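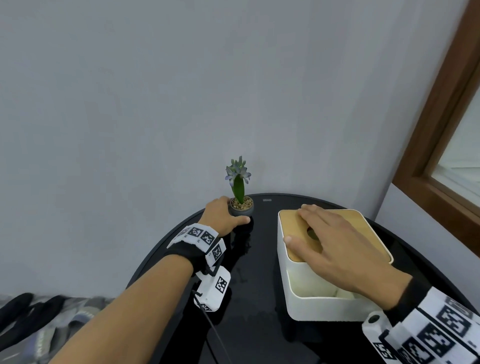 Marker bands on both wrists, one hand at the potted plant and the other on the tissue box.

Bronda Robotics Club opens its hand-tracking project to new members

13 September 2020

I'm Kenna Haldane, I run the student robotics club at Bronda, and I'm very happy to say we're taking new people on for our autumn project (yes, beginners too!).

We've called it Ciltov. The idea is to teach a robot arm to tidy a table by showing it how we do it ourselves. So we strap printed marker bands round our wrists and move ordinary household things about, and our software works out where each hand is from the black-and-white squares. Flowerpots, tissue boxes, whatever people bring in from home – it all goes on the table and gets shuffled round again and again.

We've got 179 recordings so far and we want 2000 before the Wodico Student Challenge, where we're entering the household class with a team of 10. I did the first lot nearly all on my own and my shoulders let me know about it, so more hands would be lovely!

There are 3 jobs going: recording, checking the clips, and writing code for the arm. You can swap between them as often as you like. Sessions are in the Pellegrini Room after classes, they're free, and we lend you the bands. Just wear short sleeves or roll them up, as cuffs get in the way of the markers.

To join, or to come and write about us, ask for me at the Bronda student desk.

ENDS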